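Tanex Square Work Table, White
Last updated 1/17/19
2 min read

The Tanex is a square table for workshops, labs and classrooms where people stand to work and walk around all four sides. It comes with a plain white top and white legs, and it ships flat in one carton.
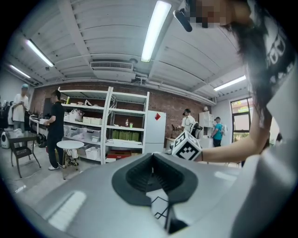
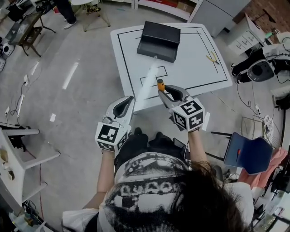 The top is one piece with no center seam. We get asked about this a lot, as our older folding table had a seam and small screws would settle in it. The surface has a low sheen. Under bright tube lighting you will still get some glare, and if that bothers you, turn the table a quarter turn or ask for the matte top when you order. The matte top costs 11 dollars more and takes the same time to ship.

Tape holds well on the standard top. Many buyers mark out a work area with black tape, either one large rectangle near the edges or a smaller one where the tools go. Cloth tape comes off with the least trouble. Vinyl tape left on for months can leave a line of glue, which wipes away with rubbing alcohol. Please don't use acetone. It dulls the finish and we can't replace a top for that under warranty.

Load and assembly

The table is rated for 200 pounds spread evenly over the top. Do not clamp a heavy vise to one corner. The legs bolt on from below with the hex key in the bag. One person can do it with the top face down on a blanket, but two people should turn it over. Each leg has a screw foot for uneven floors. Set the feet before you load the table, then check them again after a week.

Working height is 39 inches with the feet all the way in. If most of your work is done sitting down, look at the Murine instead, which has the same top on shorter legs. Legs from one will fit the other, so you can buy a spare set and switch.

Notes from buyers

"We put hand tools on it all day, pliers and cutters mostly. It has a few scratches but nothing you can feel with your hand." Morenike Anozie

"Good table. The bolts were tight to start by hand. A drop of oil fixed it." Erdal Karakaya

"I wish it came with a shelf underneath." Nazmiye Çınar

There is no under-shelf for the Tanex at this time. The Iyamu drawer unit rolls under it with room to spare, and is sold separately in white only.

Price and shipping

The table is 341 dollars with the standard top. Orders placed before noon leave the Sarnorton warehouse the next working day. Check the carton corners before you sign for it and write any damage on the driver's slip. For spare feet, bolts or a single leg, write to İlker Ateş in parts and include your order number.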